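Fluvton Opens Sign-Ups for the Small Folds Project, a Free Guide to Folding Little Shirts

27 March 2021

We've been sitting on this news since December and I'm so glad I can finally share it! Sign-ups are open today for Small Folds, our free home folding guide from Fluvton. It's all about little clothes: baby shirts, toddler tees, doll clothes if that's what's in your basket. We love them all, and we know how fast they turn into a heap.

I run the workshop side of things here, and I'm also the person who wrote most of the guide (so if a step makes no sense, that one's on me). We put it together with our friends at Rinier, who helped with the layout, and the whole thing grew out of our Azevedo evenings, where people bring a bag of clean laundry and we all fold and talk. Those evenings filled up every time. After a while we figured the notes ought to be written down somewhere.

The guide has 20 folds in it. Some take a few seconds and some are fussy, and I'll admit I only use seven of them at home. The one everybody asks for is the plain shirt fold, so it comes first. You lay the shirt out, bring one side in, bring the other side in, then take hold near the neckline and work down toward the hem. Small clothes are harder than big ones here! There's less fabric to hold, and every tug shows. 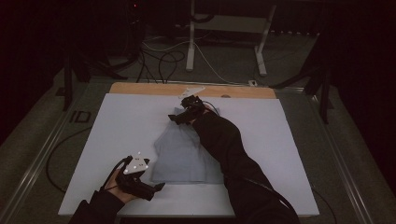 A small blue-gray shirt on the folding board, held near the neckline.

My number one tip has nothing to do with the clothes. It's the surface. Please don't fold on the bed! I did it for years and wondered why my stacks leaned over. A bed gives under your hands, and a bedspread grabs at the cloth. A flat board on a table makes such a difference, and a pale one is my favorite because you can see the edge of a dark sleeve right away. Light clothes on a light board are trickier, so for those I go by feel and run a finger along the hem.

You don't have to buy anything, either. A big cutting board works, or a shelf you've taken out of a bookcase, or just a cleared spot on the kitchen table. Wipe it down first (ask me about the jam) and give yourself room on both sides for your elbows. I like to keep the basket on the floor to my left and the finished stack somewhere behind the board, but go with whatever suits your table.

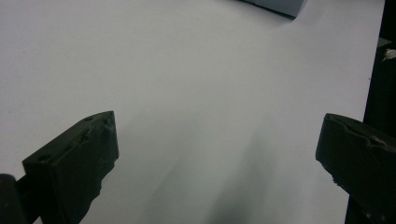
How to Join

Sign-ups are on the Fluvton site under Small Folds. It's free, and once you've put your name down you'll get the guide in three parts, so you can try a few folds before the next batch lands. We already have 117 families from the Azevedo evenings on the list, and there's plenty of room for more.

Everyone who signs up can also join the Dilix board, our message page for folding questions. Post your stacks, your messy drawers, your stubborn collars. I'm on there most evenings with a cup of tea and a pile of my own to get through.

Schools, playgroups and laundry rooms are welcome to print the guide and pin it up. If you'd like a large-type copy, choose that option on the sign-up form and we'll send one along with part one.

About Fluvton

Fluvton runs home and laundry workshops for families and makes free printed guides to everyday housework. Press questions and requests for copies of Small Folds can be sent through the contact form on our site.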